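The Second Life of the Office Tower

The best computer bargain in town sits under a folding table at the back of Drolberg, a repair shop that used to be a shoe store. Go on a May morning, before the place fills up, and you can have your pick of old office desktops - big, dull, heavy things that somebody wrote spreadsheets on for years. I love them.

I bought my first one to play music in the kitchen. It's still there, humming next to the bread box, and I've since fixed up 4 more for cousins and neighbors. Each one taught me something. I learned to read a part number with a flashlight in my teeth, and I learned that a clean fan can make an old machine sound brand new!

Everett Thibodeaux runs the Saturday-style open bench (it moves around the calendar, so call first), and he starts everyone on the same job. You open the case, clean it out, and look up what the board will take. Memory comes first, then a solid state drive, and only then the processor. People always want to jump to the processor. I did too, and I can see why. It's a small square of metal, and swapping it feels like surgery. 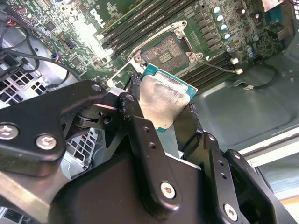 Rosimeire Nogueira told me she'd spend the money on the drive every time, and that her own desktop went from a long coffee break at startup to 18 seconds without any other change. She keeps a notebook of which models are worth hauling home, now 671 entries long, and she let me copy out 5 pages of it. I've already circled two.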